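Cloth in one pile, cords in another: a talk with the owner of Tumeo

Last updated: 16/02/2026
Reading time: 7 minutes

Tumeo takes in the contents of drawers, closets and spare rooms in Udville and sorts them. Some of it goes back to the customer in order, some is sold, and some is thrown out. The owner started the business alone with one table and a rented van. She now has two employees and 2,000 square feet on the ground floor of the Hodoroagă building, behind the old tire shop.

She agreed to talk on the condition that we did it while she worked. She also asked that we leave her name out, since customers already call her at home.

The first thing she wanted to talk about was cloth and cords, which she says make up most of what comes through the door once the furniture is gone.

"People think it will be dishes or books," she said. "Dishes and books are easy. You pick one up and you know what it is. A cord, you have to find out. And cloth takes up the whole table."

The two often arrive together. A customer empties a drawer into a bag, and the bag holds a scarf, a pillowcase, three chargers and a phone that doesn't turn on. By the time it gets to the table the chargers have gone through the sleeves of something.

"I don't pull," she said. "I lift the cloth by one corner and see what comes up with it. If a cord comes up, I put it all down again and go to the other corner."

She does cloth first. I asked if that was a rule.

"It's how I do it. One of the people here does cords first and she's as fast as I am. But if you leave the cloth until last you've been leaning on it for an hour, and then it needs ironing."

Cloth gets sorted by what it was made to do, and after that by size. Color doesn't come into it. She tried color one summer, in July, when they had a big house to get through, and gave it up after a week because sheets from the same set were ending up in different boxes after they faded differently.

"Bed, bath, kitchen, clothes, baby, pets, and then the box for pieces. The piece box is the biggest one. Half of what people own in cloth is a piece of something."

Labels help, when they are still there. She reads every one. A label will usually say what the thing is made of and how to wash it, and sometimes it is the only way to tell a throw from a large scarf. She has a drawer of cut-off labels that came in loose in a sewing tin and never matched to anything. She has kept them for four years and could not say why.

"People cut them off because they scratch. I understand that. But then I'm standing there with a square of something soft and I don't know if it can go in the dryer."

When there is no label, it goes in cold water and gets hung up. There is a line across the back of the room for this. On the day I was there it held bath mats.

The subject of washing took us some way off course. She does not use fabric softener. She will not wash anything fluffy with anything dark. She had a long complaint about a white blanket that shed on a customer's navy curtains, and about the time it took to get the fuzz off with tape, and about the price of the tape. She charges $40 for a mixed bag, sorted, and said that on the curtain job she lost money.

I asked what she does with a cord when she finds one.

"Straighten it, look at both ends, loop it, tie it. If I know what it belongs to, it goes with that thing. If I don't, it goes on the board."

The board is a sheet of pegboard on the wall by the door. She counted the cords on it last fall before a clear-out and there were 153. Customers are welcome to come in and look through them. They are hung by the shape of the end that goes into the device, with the wall-plug end at the bottom, and the long ones are off to one side so they don't drag on the floor.

The bags are marked with a code from Trustik, the inventory program she uses, so that a cord from one house can be traced back if the owner calls. She likes the program for that and for nothing else. It logs her out when she stops typing, she said, and she stops typing because she is sorting.

"They call eight months later. They've found the speaker in the garage and now they want the cord. And I can say, yes, bag six, second row. That's a good phone call."

Tying is a point of argument in the shop. She uses the twist tie or the strap the cord came with, if it still has one. One employee uses masking tape with the name of the device written on it, and she admits that this is better for the customer, though it leaves the cord sticky. The other one wraps the cord around itself and tucks the end in.

"That looks nice and it's bad for the cord," she said. "It bends hard at the same place every time. I open a lot of bags where the wire is coming through right there, next to the plug."

A cord with wire showing is thrown out. She doesn't tape those up and doesn't let customers talk her into it.

For loops she has a simple habit. She holds one end in her left hand and lays the cord in without twisting it tight, and she leaves the loop wide. New cords out of a box have been folded flat, and they stay that way for a long time, with corners in them. She doesn't fight it. She lets them keep the bends and ties them loosely.

We talked about the table for a while. It was the thing she had spent the most time choosing. The first was dark wood and came from her mother's dining room. Dark socks and dark cords vanished on it. The second was white and gave her a headache under the ceiling lights.

"You want a plain top with no pattern. That's all. You want to be able to run your hand over it and feel if there's a pin."

Pins are the reason she wipes the table between bags. She keeps a magnet on a string at the end and runs it over the top before she wipes. Most days it picks up a staple or two. After a sewing room it picks up a lot more.

She is firm that only one bag is opened at a time. Customers who do their own sorting at home nearly always open everything at once, she said, and then the bed is covered and they have nowhere to sleep, so it all goes back into the bags at ten at night.

What should they do instead?

"One drawer. Put a sheet on the floor if you don't have a table. Cloth on the left, cords on the right, everything else behind you. When the drawer is done, put the cloth back in it and leave it alone. Don't go and buy boxes."

She has views on boxes. Clear ones are worth the money for cords. For cloth she prefers cardboard, with the top left open for a few days before it is closed. She writes on the short end, because that is the end that faces out on a shelf, and she writes the room and the kind of thing, such as "hall, towels," and nothing more. Long lists on the lid never get read, and they are wrong as soon as something is taken out.

Not everything gets a decision. Next to the piece box is a low shelf for things that are waiting. A fleece lining with no jacket was on it, and half of a curtain pair, and a remote. She goes through the shelf on the last working day of the month. She said most of it goes out then, and that she does sometimes put a thing back for one more month if she likes the fabric.

I asked whether she keeps her own house this way.

"The linens, yes. The cords are in a shoebox. My son puts them in there and I don't look."

The van came with four more bags while we were talking, from an apartment over near the reservoir. She signed for them and had them put under the table. One had split along the side and been closed with packing tape. She asked the driver if there was a fifth, because the customer had said five on the phone, and he went back out to check. It was behind the seat.

She went on with what she had in front of her, which was a mix of the usual kind, with soft things and thin cords together.
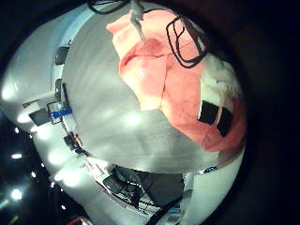 One reader in Udville wrote in to say that the masking tape employee has it right, and that the stickiness can be avoided by folding the tape over on itself like a flag so that only a narrow part touches the cord. The same reader asked if the pegboard is open on Saturdays, and whether Tumeo would take a bag that is all pillowcases.

Contact | © Udville Household Pages | Back to top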